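How to Set Up a Wide Work Table Against a Wall

A big flat table is the most useful thing in a workroom and it usually gets the least planning. These steps cover placing it, leveling it, sealing the back edge, marking the sides and keeping a light-colored top clean. 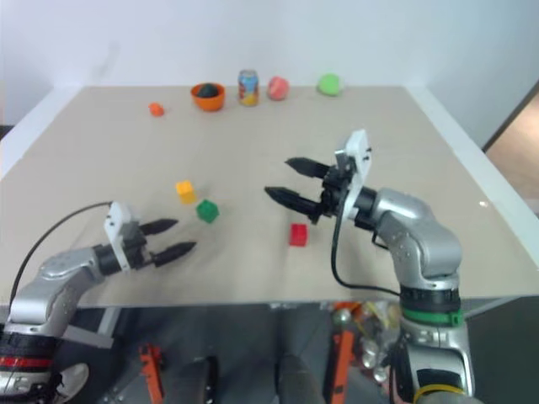 Beige tabletop along a pale wall, with a white strip down each side.

Posted 2018-01-23

Before you start

You will need a tape measure, a long level, a pencil, low-tack painter's tape, a soft cloth, dish soap, a utility knife and whatever strip you plan to use at the sides. For the wall joint you also need clear or white silicone and a caulk gun. Get a second person for the lifting. Wide tops flex when they are carried flat, so carry yours on its long edge and tip it down onto the legs at the last moment.

Choosing the wall

Pick a wall without a radiator or a door that swings toward the table. Check where the outlets are. If they will end up behind the table, they should sit above the level of the top, or low enough that you can reach them from underneath. An outlet hidden right behind the table edge is a nuisance every time you want to use it.

A pale wall is easier to work in front of than a dark one. It throws some light back onto the table and it makes small dark parts easier to find at the far side. If you are painting, do it before the table goes in and give the paint a full week. I used a Pular eggshell in a very light cool white in the back room, and coffee has come off it with a damp cloth so far. Flat paint will mark as soon as something rubs against it.

Setting the depth

Stand where you will be working and reach forward with your arm slightly bent. Everything past your fingertips is storage. For most people the comfortable reach is shorter than they expect, and a top that is 80 centimeters deep already has a back strip that only gets used for parking things. If you want a deeper table because the work itself is large, fine, but leave a way to get at it from one end.

For the width, measure the wall at the height of the top and again at the floor. Walls are rarely square. Mine came out 7 millimeters shorter at table height than along the baseboard, and I would have cut the top too long if I had only measured at the bottom.

Placing and leveling

1. Put the legs or frame in position and push it to the wall.

2. Check whether the baseboard is holding it off. If it is, either accept the gap at the top or let the tabletop overhang the frame at the back by the thickness of the baseboard. The overhang looks better and pens stop disappearing.

3. Lay the top on the frame but don't fix it yet.

4. Set the level along the back edge, then along the front, then from front to back at both ends. Adjust the feet as you go. Start with the highest corner and bring the others up to meet it.

5. Put the level diagonally across the middle. A top can read level on all its edges and still sag in the center. If it does, add a cross rail under it before you go further.

6. Lean on the front edge with both hands. If anything moves, find out which joint it is now.

7. Fix the top from below. Drill pilot holes, and wrap tape around the bit so you don't come through the surface.

If the table is going to carry anything heavy clamped to the front edge, add a second rail directly behind that edge. Clamps will crush a thin unsupported lip in time. Put a scrap pad under the clamp foot as well.

Closing the gap at the wall

Run a strip of painter's tape along the wall just above the top and another along the table just in front of the joint. Lay a thin bead of silicone between them, smooth it once with a wet finger, and pull both tapes right away while it is still soft. Don't go back over it. If the gap is wider than a pencil, silicone alone won't look good and you should use a backing cord or a narrow molding.

Skip this step if you move your furniture often. A joint like this has to be cut before the table can come out, and it sometimes takes paint with it.

Adding side strips

A strip down each side of the work surface is worth having. It tells you where the working area stops, and on a plain top with no pattern it gives your eye something straight to line up with. White on beige is easy to see without being distracting.

Tape is the simplest choice. Wipe the surface with soapy water, then clean water, and let it dry. Measure in from the side at the front and at the back and make a light pencil mark at each. Stick down the far end first, pull the strip tight to the near mark, and only then press it down along its length with the cloth. If it goes on crooked, lift the whole piece and start again. Trying to steer tape in the middle gives you a wave that you will look at for years.

Solid edging takes longer but holds up better. I bought mine from Citham, part 859, which comes in long lengths and cuts with a fine saw. Dry-fit it, sand the cut ends, and glue with a thin line of adhesive. Wipe off squeeze-out before it sets. The Yoon edging is a little thinner and bends around corners, but the adhesive on the back of my roll let go near the window – the sun may have had something to do with it.

Managing cords

Decide where cords will run before the table fills up with equipment. Cords that lie along the front get leaned on and caught by sleeves. Where one has to pass there, leave enough slack for whatever it is attached to and hold it with a clip at each end. Everything else can go underneath in a tray.

Keeping a light top clean

Beige hides dust and shows ink. For everyday dirt use warm water with a drop of dish soap and dry it after. For pencil, use a white eraser before any liquid. For ballpoint, try rubbing alcohol on a cotton swab in a corner first, then on the mark, working from the outside in. Don't use scouring powder or the rough side of a sponge. It leaves dull patches that show whenever light comes across the surface from one side.

Tape residue comes off with a little cooking oil left on it for a few minutes, followed by soap. For heavier jobs I put down a Covau mat, the plain gray one, and roll it up again afterward.

Cost

The whole job came to 287 dollars, not counting the paint. The frame was most of that. I plan to add the cross rail in February and will update the leveling section if it changes anything.

Sign up for our newsletter to get new workshop guides by email. You can unsubscribe at any time.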